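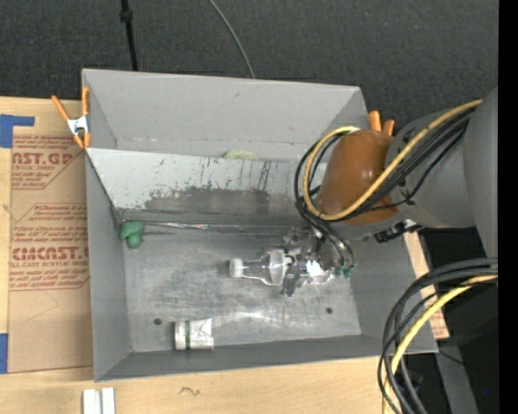

Bin practice, one evening in May. Arm on the right, a few things left to sort out.

So I've gone and joined the robotics club, and I've barely talked about anything else since (sorry, everyone at work). Our project is called Jara, and the job sounds dead simple – get a robot arm to pick odds and ends out of a big grey bin and put them somewhere else. I signed up thinking we'd have it cracked in a fortnight. Ha!

My favourite bit is the gripper. It's see-through, with several fingers, and thin black tubes running into little green fittings at the side. Before this I'd only used the plain two-jaw kind, and I kept wanting to treat it the same way. Ambros Hubmann, who runs our evenings, let me get it wrong for ages before he suggested coming in much lower. Much better after that!

The clear bottle-shaped thing is my sworn enemy. It's see-through, it's lying on shiny scratched metal, and there's a great big streak of light across the floor of the bin as well. Try telling a computer where one stops and the other starts. The silver and white cylinder with the green band is far kinder to us, though it does like to roll. And then there's the little green mushroomy one tucked right into the corner, where the fingers have hardly any room to get round it. We call that one Kondix, for reasons that made sense at ten at night.

We had 68 tries at the bottle shape over the month and managed 40, and I was so chuffed I wrote it on my hand. The other team, Grutano, won't tell us their score, so I'm choosing to believe it's worse.

I've also learnt a lot about clamps. We've got two orange-handled ones on the bin and I check them before every run now – I got a proper telling-off the week I forgot. Same with the cables, which have to loop round the wrist with enough slack for it to turn.

Next time I'm on lighting with Ambros, and I've promised to bring a desk lamp and some tracing paper to see if we can soften that glare. If anyone's got a spare lamp with a bendy neck, please shout, mine only points at the ceiling.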